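GUSSTEAD NEIGHBOURHOOD NEWSLETTER
From the workroom

The white table is back

Those of you who use the Buchanan Room on a Friday will remember the white table as a rumour, something believed to exist beneath the jumble sale leftovers. The leftovers have now gone to Stalareo, who took the lot for £50 and seemed pleased, and the table can once again be used for putting things on.
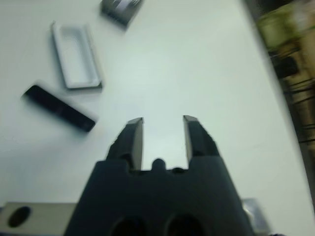
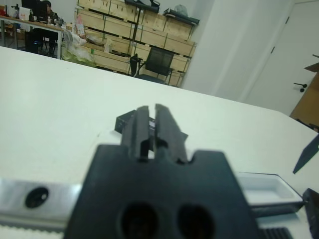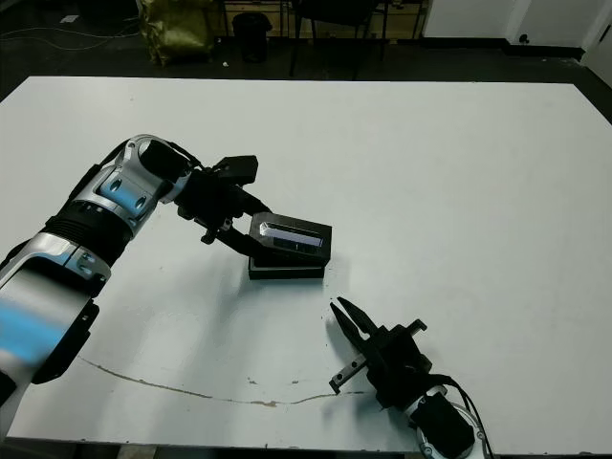

The white table in the Buchanan Room. The last picture has the small black object on it, and the brown line across the lower half.

A word about that brown line. It wanders over the white like a minor river on a map, with a few specks near the middle for villages. Opinion is split between a stain and a crack. The stain party blames tea. The crack party blames the Drurkunitz evening, when the urn was set down with more feeling than was needed. Please don't settle the matter with a scouring pad. We had a scouring pad once before, on the piano lid, and the piano lid has not got over it.

Then there is the small black object, thick at the base, with a shiny dark strip on top. If it belongs to you, or if you know what it does, drop a note in the box by the front door. Suggestions so far include a travel clock, part of a doorbell and "something off a printer", the last of these offered with great confidence by a member who has never owned a printer. Unclaimed, it will go in the cupboard with the 21 odd keys and the other half of the nativity donkey.

The wooden piece of furniture at the back is staying, whether you call it a desk or a cabinet. So is the black bin beside it, which is for rubbish. It has been treated in the past as a lending library, a place for umbrellas and, for most of April, a filing system.

Table bookings open again this week, in slots of 2 hours. The jigsaw group has asked for 5 in a row and will be given them on the understanding that the sky is finished by the end. Wipe down after you, soft cloth only, and take your mugs with you. Coasters are in the top drawer under the raffle tickets.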